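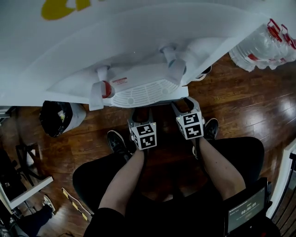
Welcher Handgreifer taugt denn nun besser für lange Tage, der von Wiro oder der von Hinds? Für mich der von Hinds, weil mir nach 100 Durchgängen die Finger weniger wehtun.

Seit Juni vergleiche ich die beiden bei Kiditance, immer paarweise, mit einem Markerwürfel an jedem Griff. Rund 800 Aufnahmen haben wir schon — und ich mag's immer noch! Der Wiro schließt feiner, klar, aber sein Hebel ist mir zu stramm. Maxine Pearce sieht das genau andersrum (sie hat allerdings auch kräftigere Hände). Als Nächstes kommt die neue Kamera von Sumia dran, erst mal für 21 Tage.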